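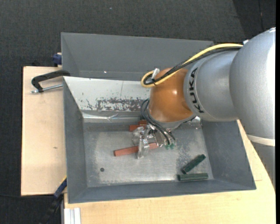

Red blocks on the floor of a gray metal bin.

Why is a metal bin so noisy?

Drop a wooden block on a carpet and you hear almost nothing. Drop the same block into a metal bin and everybody in the house knows it! The block is the same, so what is different?

When a block hits something, it makes it shake. These very small, quick shakes are called vibrations. They push the air, and the air brings the sound to your ear. A carpet is soft and takes the shaking away quickly. A thin sheet of metal is hard and springy, so it goes on shaking a little longer — like a bell.

The shape of the block is important too. A block with flat sides can lie still on its side. A ball rolls until it meets a wall, and then you hear a second bang.

Try it at home

Take a baking tray, a towel and one toy block. Drop the block on the tray from the height of your hand. Now put the towel on the tray and drop the block again. Which sound is longer? Ask a friend to close the eyes and guess which is which.

Text: Fadime Gezer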